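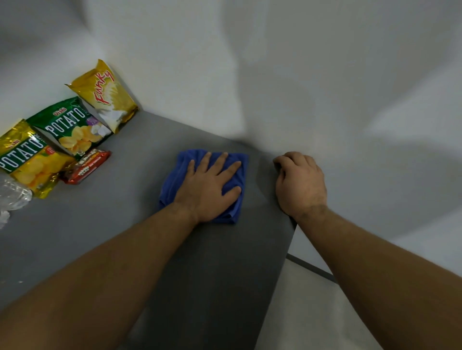 Subject: Re: [kit-planning] Wiping robots for the Wudthorpe break room: quotes
From: Estates, Wudthorpe
Date: February

Replying inline, as the first quote is going to need some patience.

> Auer have come back with a price for one arm on a fixed post, and
> Lasden for two arms on a wheeled base. The Lasden is dearer but
> comes with a year's support. Could someone at Wudthorpe say which
> would suit the tables, and whether we can get the order in before
> the budget closes? Gronach would take a second unit if it goes well.

Neither, yet. I have read both quotes twice and would like to spend a good deal less money before we spend a lot of it.

The Auer arm reaches 600 mm from its post. Very nice, but the post has to be bolted to something, and their drawing bolts it to the middle of an empty table. Our tables are pushed up against the wall and people keep their crisps on them. I asked whether the arm could work round a bag of crisps and was sent a brochure about welding.

The Lasden has two arms, and I think two is right. Watch anyone wipe a table and one hand does the cloth while the other leans on something. I had always put this down to laziness but it seems to be how people keep their balance. Whether a machine with a heavy base needs to lean on anything is a question for Lasden, and I have put it to them. They are "looking into it", as they were in the autumn.
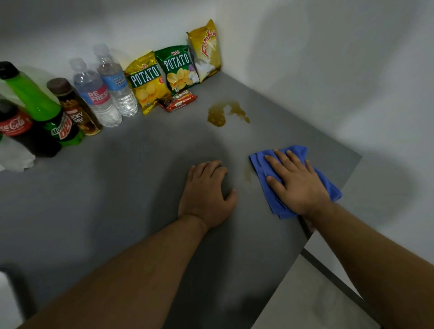 Spills are where both quotes go quiet. Auer's covers "light surface dust". Lasden's says "liquids, subject to survey", and the survey is extra. What we need cleaned up is sticky and brown and sits in a puddle, with a row of bottles behind it that must still be standing afterwards. I would want that written into the order in those words, and I don't mind being thought fussy.

Things missing from the sums so far:

Cloths. Lasden want theirs changed every 14 wipes and sell them in packs of 100. We already have a cupboard of blue ones. Will the gripper hold ours? No answer yet.

Floor space. The wheeled base needs a clear run up to the table, so the chairs have to live somewhere else. At Wudthorpe somewhere else is the corridor, and Fire Safety have views on the corridor.

Rubbish. Neither machine can tell an empty wrapper from a full one. I can see this causing more bad feeling at Gronach than the price.

Power. There are 13 sockets in the room and the kettle has the only good one.

My suggestion is that we ask Lasden for a month's hire with the survey thrown in, tell Auer thank you and no, and move the purchase to next year's budget. If finance insist on spending it now, I would put it towards the floor, which has been on the list longer than any of this.

Comments to the list please, and could people trim the quoted text. The last thread took me two cups of tea to scroll through.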